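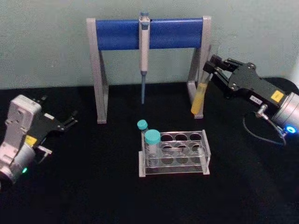
Emex Home Water Test Cabinet

I've been selling this cabinet for a good while now and I still get a bit daft about it, so bear with me. It's a lockable steel wall cupboard for people who test their own water: private wells, big ponds, small breweries, the odd trout farm. I started out keeping my own kit in a biscuit tin under the sink (don't do that, the reagents hate it) and went looking for something better. Emex were the only ones who'd listen to me going on about shelf heights.

The standard size is 50 cm wide and 20 cm deep, so it fits over a worktop without you cracking your forehead on it. Ask me how I know!

What you get

The cupboard itself, white powder coat, with two keys
Three shelves, all of which move
A drip tray that lifts out for rinsing
A door rack for bottles and dip strips
Wall fixings for brick and block (plasterboard people, see further down)
A wipe-clean log card and a pencil on a string

The pencil on a string was my idea and I'm very proud of it.

Why I like it

Mostly it's the shelves. They sit on little pegs and you can shift one with a single hand while holding a bottle in the other, which I do all the time. The top shelf takes a tall reagent bottle standing up with its cap on. The older Emex cupboard didn't, and I moaned about that to anyone who'd stand still, and in the end they changed it.

The door has a proper rubber seal, so the smell stays in. If you've ever had an ammonia kit in the utility room next to clean washing you'll know what I mean. It shuts with a nice soft clunk too. My sister says nobody buys a cupboard for the clunk, but I've had two customers mention it, so there.

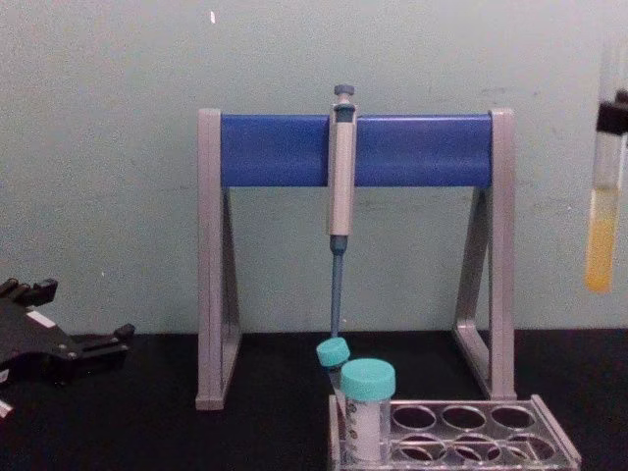 Now, the drip tray. It's shallow, and I won't pretend otherwise. It'll catch drips and the last bit of a rinse, and if you knock a full bottle over you'll be mopping the floor like the rest of us. The deeper tray from the Grevonon range does fit, though it takes up the whole of the bottom shelf and you can't stand anything tall on that level afterwards. I use the shallow one at home and the deep one in the shop.

Fitting it

Give yourself a quiet hour. The back plate goes up first, then the cupboard hooks on to it, and there's a locking screw inside at the bottom that everyone forgets. Please don't forget it. I've put a strip of orange tape over the hole so you'll notice.

Plasterboard: you need the longer fixings, which I keep in stock and will pop in the box free if you say so in the order notes. Rónán Ó Briain fitted his to a stud wall in June with the brick plugs and rang me from underneath it. He's fine and so is the cupboard (there's a small dent in the left side that he's covered with a fishing club sticker).

Keep it out of direct sun. A north wall is lovely if you've got one. Next to the boiler is a terrible spot, and so is anywhere a radiator can cook the bottom shelf.

Looking after it

Warm soapy water and a soft cloth. Bleach will turn the seal chalky over time, so go easy. If the lock gets stiff, a puff of graphite sorts it out, and oil just collects fluff.

Spare bits

Extra shelf with pegs
Replacement door seal, sold as one length that you trim yourself
Deep drip tray (Grevonon)
Spare keys, but I need the number stamped on the lock
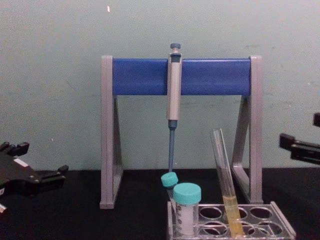 Refill log cards, a pack of 9

Delivery and collecting

Ó Gríofa do our deliveries and they're very good, they'll ring you before they set off. It comes in one large flat box and you'll want a second pair of hands for the stairs. If you'd sooner collect, the shop's open from 10 in the morning and I can help you get it in the car. It does go in a small hatchback with the seats down, I've done it many times.

The stock code is 1310 if you're ordering by phone. The Irnov cupboard looks a lot alike and is a bit cheaper, but the shelves are fixed, so do check which one you're asking for. I sell both and I'm happy to talk you through them.

Colours: white only at the moment. I keep asking for green.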